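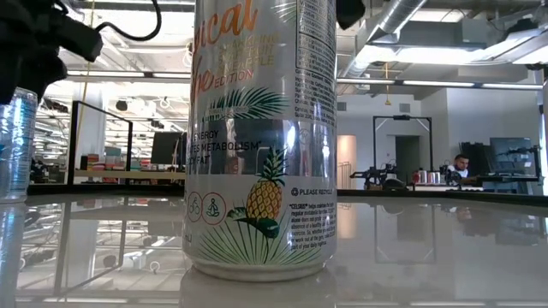
反光物体的抓取成功率应当分开报告

过去一年读到的抓取论文，大多在摘要里给出一个总成功率。我认为这个数字对金属罐、镀膜包装一类物体几乎没有参考价值，评审时应要求作者拆开。

理由出在深度估计上。铝罐的印刷区纹理丰富，立体匹配通常稳定；银色镜面带反射的是周围环境，匹配到的是虚像，深度随视角漂移。若桌面也有光泽，罐底与倒影相连，分割掩码容易向下延伸，抓取点随之偏低。两种误差来源不同，合并统计后无法区分。

我们在Lodhi平台上做过一次小规模对照：同一策略，7种物体，其中3种带镜面区域，共51次抓取。哑光桌垫条件下，两类物体的差距不大。撤去桌垫后，失败次数为6，全部落在镜面类。样本量小，不足以支持显著性结论，但总成功率仍有88.2%，单看这一项，读者会以为换桌面没有影响。

Pacita Sison在五月的组会上提出反对意见：拆分过细，每格样本太少，方差会淹没差异。这一点成立。我的看法是至少保留两个维度，即表面反射类型和支撑面材质，其余可以合并；原始试次记录随代码公开，由读者自行聚合。

另有一种做法是给物体喷哑光涂层再测。Nostent基准的早期版本允许这样处理，得到的是夹爪与规划器的上限，感知部分被绕开了。此类结果可以报告，须单列，不宜与未处理物体放在同一张表中比较。

光照也应写明。顶部条形灯在罐身上形成竖直高光，位置随罐体与相机的相对姿态变化，仅写“室内照明”无法复现。灯具方位、相机高度、曝光是否锁定，三项写进附录即可，篇幅不超过半页。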